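Guest room check, Wibisono house, October 26, 2018

**Table by the wall**

- [x] Cloth is wrinkled in front, but no loose edge to catch a foot. OK.
- [x] Table stands steady when I push it with one hand. OK.
- [x] Wall panels and wooden trim are firm. One small scratch low on the trim, already noted in May.
- [ ] Gift bag with the cup and saucer: please confirm the cup is well wrapped. The flat box on top should have its own place.

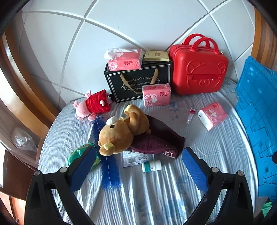
- [x] Red bear case: handles are strong and the corners have no cracks.
- [ ] Tissue packs: keep them away from the lamp when it is switched on. I found the lamp too near at the last check also.
- [ ] Small tube: the cap must be closed, and it should go in the drawer if children will stay.

**Soft toys**

- [x] Seams of the two pigs and the bear pulled gently. No filling comes out.
- [x] Eyes and noses are fixed well.
- [ ] Clothes of the pig in red: one stitch is weak - please sew before the next guests.
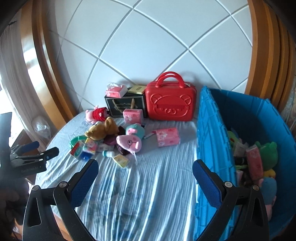 - [ ] Clear plastic wrapping: remove and throw away. Small children can put it over the face, so I mark this one as urgent.

**Electric and exit**

- [x] Socket behind the door tested with the Fliltau tester. OK.
- [x] Smoke alarm sounds after one press.
- [ ] Door opens only 41 cm - the shoe rack must move to the hall.

Open points to be closed before the next check.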